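I have spent most of August looking at a spreadsheet, which is no way to spend a summer. The robot itself has a nice fat line near the top. Then there's everything the robot has to touch, and that line said "misc".

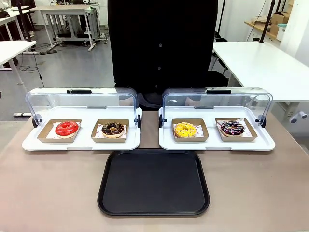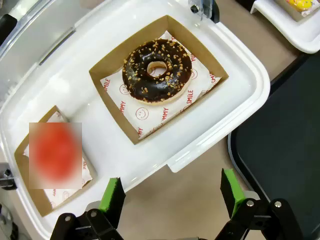 My argument is that "misc" deserves a proper budget of its own. Lucero Sotelo reckons I'm fussing, and she may be right, but I've priced it properly now and got to 626 for trays, covers and packaging over 5 months – before anyone buys a single bun. A display tray with a clear cover and little hinge knobs is a thing that wears, and you want spares in the cupboard. Paper boats with printed liners get used up, so they need a standing order. Doughnuts! With chocolate glaze and crumbly bits on top, you're buying fresh ones, and you're buying cleaning time too. Our plan at Vekden allowed for neither. I'd happily put off the second gripper set until next year and spend the money on this.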